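Brumotgate Extends Toilet Replacement Rebate to Rental Properties

The Brumotgate Water Department will open its toilet replacement rebate to owners of rental housing beginning in July, following a vote by the town council to widen the program. Until now, only homeowners living at the address on the water account could apply.

Under the revised rules, the department will pay $110 for each older toilet replaced with an approved low-flow model. Owners of buildings with several apartments may include all units in a single application, provided that the work is completed within the same billing year. Funding has been set aside for 700 replacements, and applications will be processed in the order received.

"Many of our oldest fixtures are in rental buildings, and the tenants who pay the water bills were not in a position to replace them," said Fereshteh Nouri, director of the Water Department. "The council has asked us to correct that, and the new rules are written with those households in mind."

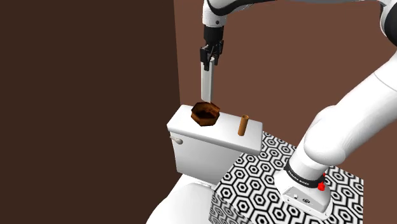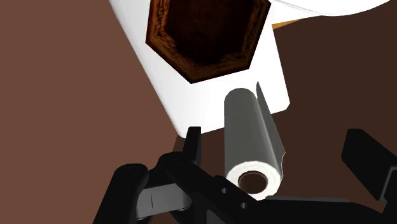 The rebate was introduced after a dry summer left the Mesov Reservoir well below its usual level. The department reports that 37 percent of the homes in the original service area have since taken part. Participation has been lowest in the Xavier Street district, where most residents rent and much of the housing predates the current plumbing code.

Applicants must submit a paid receipt, a copy of the most recent water bill, and a signed statement that the old toilet has been removed from service. Rental owners must also provide written notice to tenants before work begins. Rebates may not be passed on as a charge or counted toward a rent increase. Replacements made before the start of the extended program do not qualify.

Old toilets may be taken to the Birkus Road transfer station at no cost during regular hours. Seats, tank lids, and metal parts should be removed first. Porcelain collected at the station is crushed for use as base material under sidewalks.

Welington Queiroz, who oversees conservation programs for the department, said staff will visit 19 of the town's largest rental buildings this spring to check for leaks and explain the application process. Owners of smaller buildings may request a visit by telephone.

Forms will be available at the Water Department counter and at the public library. The counter closes at 4:30 p.m.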